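Home News Interviews Reviews Archive Subscribe

The pads let go first

Wed 3 September

Corina Ruchti has a drawer full of reports that say nothing is wrong. She ran the handling bench at Prustitz for most of the summer, and when I asked her what had failed in August she pulled one out and read me the summary line. "Gripper performed within specification." Then she put it back in the drawer.

"It dropped things," she said. "That was the whole problem. It picked things up and then it dropped them, and every piece of paper I got said it was fine."

The gripper in question is a hand-held two-finger unit. A person holds it, works it over a table, and the recorded motion is used later to train an arm to do the same job. Prustitz got its units through Wosar, which builds the linkages and sells the foam pads as a consumable. According to the Wosar paperwork, a set of pads is good for 3000 grasps. Ruchti's team was losing objects by 1333.

She knows the number because Ambros Rainer, her technician, had started keeping a log by hand. I asked whether the unit didn't count its own cycles. It does, Ruchti said. It counts closures. A closure on nothing at all scores the same as a closure on a full mug, and so does a closure where the object slides out halfway up.

"So you look at the counter and you think, good, plenty of life left," she said. "And meanwhile Ambros is on the floor picking up the thing you just dropped."

I came to this story with some doubts about Ruchti's side of it too. Foam wears out. Anyone who has owned a pair of headphones knows that. If you run a soft pad over keys and clips and hard edges all day, you should expect to be changing it early, and I said so.

She didn't disagree. "Sure. But then put that in the manual. The manual has a drawing of a cube. Who picks up cubes?"

Verena Ammann, who handled the Prustitz account at Wosar, told me over the phone that the 3000 figure came from testing on "representative objects." I asked what those were. She said she would have to check. When she called back two days later, the answer was coated blocks in two sizes, tested at room temperature, with the pads inspected at the end. Had anyone inspected them in the middle? She didn't think so.

Ammann was polite and I believe she was trying to be straight with me. She also said that Prustitz had been told to look over the pads at the start of each shift. Ruchti laughed when I passed this along. The instruction exists. It is on page 2 of a service note that arrived after the complaint did.

The incident that finally got everyone's attention was a small one. Flurina Danzer, who was operating the gripper that afternoon, had lifted a glass jar a little above chest height to set it on a shelf. The right side slipped, the jar turned and came down on the edge of the bench. She got a cut across the back of her hand that needed closing up at the clinic.

"I had squeezed harder than I ever did in the first week," Danzer told me. "You get used to squeezing. You don't notice you're doing it. Then you have it closed all the way and there isn't any more to give."

Her brother Meinrad works on the same bench and had complained about the grip two weeks before that. His note was filed under operator technique. I have seen the form. Somebody checked the box for "retraining advised," and he was in fact retrained, for one morning, on a unit with new pads. It worked beautifully.
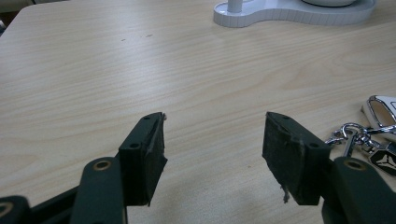

What bothers Rainer is how ordinary the wear looks when you're busy. He changes pads at the bench now whenever the face starts to go rough, and he doesn't wait for the counter. He told me the two sides seldom wear at the same speed in his experience, and that an object held by one good face and one bad one tends to rotate before it falls. "You see it twist," he said. "That's your warning. It's a short one."

I asked him if a better foam would fix it. He shrugged. Kaufmann, the supplier Prustitz is trying now, sells a denser pad that lasts longer and grips worse from the first day. Rainer has a box of them and isn't in love with them.

There is also the matter of the recordings. Cusent, the project the data was meant for, took in every session from August, including the ones where operators were squeezing hard to make up for tired pads. Ruchti wanted 2000 of those sessions pulled. The project kept most of them, on the grounds that a failed grasp is marked as failed and does no harm. She thinks that misses the point. The failures are marked. The ones that barely worked are in there as good examples.

"Somewhere an arm is going to learn to crush a paper cup," she said, "and they'll ask what's wrong with the arm."

I don't know if she's right about that. Nobody I talked to could show me a test either way, and I would like to see one before I believe her or the people who say it makes no difference. What I can say is that a pad inspection takes less time than filling in the retraining form.

Wosar has since changed the wording on its pads to "up to 3000 grasps." Ammann described this as a clarification. I asked if there were plans to have the unit tell a full grasp from an empty one, and she said it had been raised.

Danzer's hand has healed and she is back on the bench. She wears gloves now, which she bought herself. Her brother's form still says retraining advised.

Contact us | About | Copyright, all rights reserved | Back to top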